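Notebook, sorting cell, May
Shared bench, back half of the Kurden workshop

Started at 1775 on the cycle counter, which I am not resetting, whatever the label on it says. If we zero it every time we change a setting we will never know how old the gripper pads are.

Job for the evening: bottles into the bin, both arms, the Keditum planner in charge and no hand on the stop button unless something bends. The planner was sold to us (for free, fine) as able to cope with clear plastic. I don't believe it. I have read the Matić write-up that everyone keeps passing around and the bottles in it all have full wrap labels. That is a test of finding labels.

Settings. Finger opening at the wide limit, approach speed down to 4 on the slider. I tried 8 first and the left arm came in so hard that the rail rang. Put it back to 4. Somebody had also changed the wrist offset on the right arm and not written it down. Please write it down. I spent most of an hour blaming the calibration board.

Patterned mat stays. I know there is a motion to go back to plain gray. My view is that a plain gray top makes the software look better than it is, and if a few printed leaves can throw it off I would like to find out at the bench. Having said that, the depth map over the flowers is ugly and I can't tell yet whether that's the print or the lighting.

Results, such as they are. Seven tries logged in which the planner picked its own target. Colored bottles first, every time, which makes me think it ranks by contrast whatever the manual claims about "graspability". Clear ones got grabbed by the cap or the label. On two of the tries it closed on air beside the neck, reported success and drove the empty gripper to the bin. The success flag is only reading the motor current, and the threshold is far too low. I raised it by hand and it stopped lying, but then it dropped a good grip as well. So the number is wrong in both directions and wants a proper sweep.

Also: handing over between the arms. Not impressed. Tomska's version waits for one arm to be clear before the other moves, so two arms do the work of almost one. I would sooner run a single arm and have the bench space.

Mat, bottles, bin, both arms: 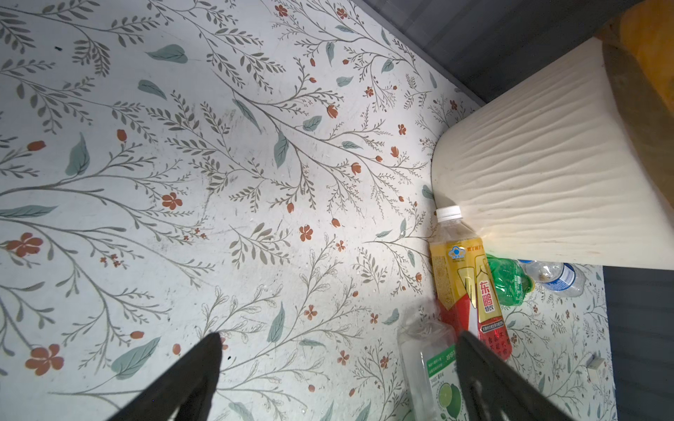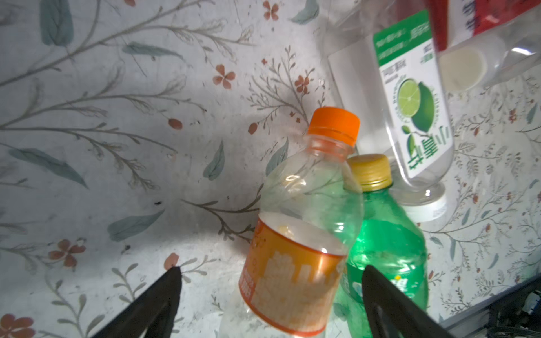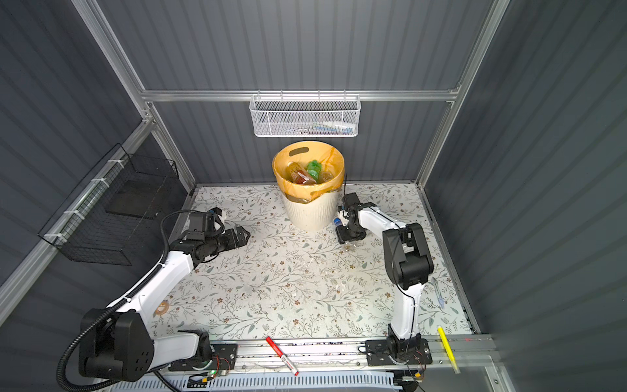 Tomska wrote back under the entry that the waiting is deliberate, that the arms hit each other twice in the first version, and that the delay can be shortened once the current threshold is sorted out, but not before. Fair on the collisions. I still want to see the timing log before I agree about the delay.

To do: threshold sweep, new finger pads, wrist offset written on the base in marker.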